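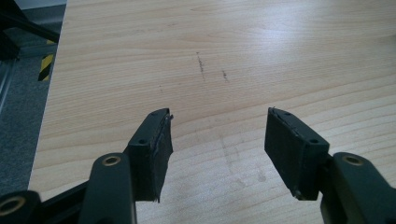 Pale wood grain, bright toward the top right.

Re: [handsets] Tratov update 14, anyone brave enough?

On the Tratov list, in August, a member wrote:

> My Tratov has been nagging me about update 14 since breakfast. It wants
> 1321 MB and I have 1065 MB free, so first it wants me to delete things,
> and it has helpfully suggested my photos. Has anybody put this on the
> older model with the small battery? I'm on the Evetti carrier version,
> if that matters. Last year's update took away my headphone volume
> setting and I'm still sore.

I installed it on mine a little after 11 at night, which is when I make all my best decisions. Same model as yours, but bought unlocked, so take the carrier part with salt.

First, the space. Leave your photos alone and look at the Zeng keyboard. Mine was holding 516 MB of what it calls language resources, including several languages I can't read and one I suspect it made up. Settings, Apps, Zeng, Storage, Clear cache. Don't hit Clear data unless you want to teach it your street name all over again. That alone should get you over the line, though I'd also throw out any offline maps from old vacations. The installer likes a bit of elbow room beyond the number it shows you.

Plug it in before you start. The download is fine on battery but the install refuses to begin below half, and it tells you so with a gray button and no explanation. I poked at that button for longer than I want to admit to a public archive.

What changed: the quick settings tiles are bigger, so there are fewer of them. The alarm screen now has a swipe where the button was, and I've slept through it once. Battery was awful the first two days and then went back to its usual level of mediocre. The headphone volume setting is back — it's under Accessibility now, with a new name, as if it were in witness protection.

The one real annoyance is Tista. It used to be an ordinary weather app you could remove. Now it lives on the lock screen and comes back after every restart. You can disable its notifications and hide the panel by long-pressing the clock, and I recommend doing both before it starts telling you about pollen.

Somebody asked me this off-list, so I'll put it where the search can find it. 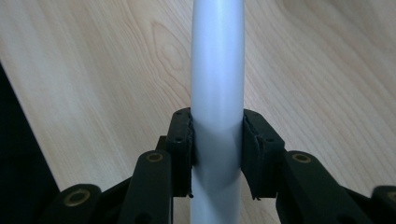

Can I go back to the old version if I hate it?
Only by wiping the phone, and the old package has to be the one for your carrier. Back up to a computer first, because the phone's own backup made on 14 won't restore to anything earlier.

If anyone with an Evetti phone has done it, please post whether voicemail still works. I saw one complaint on the vendor forum, but it was in all caps and also blamed the update for a parking ticket.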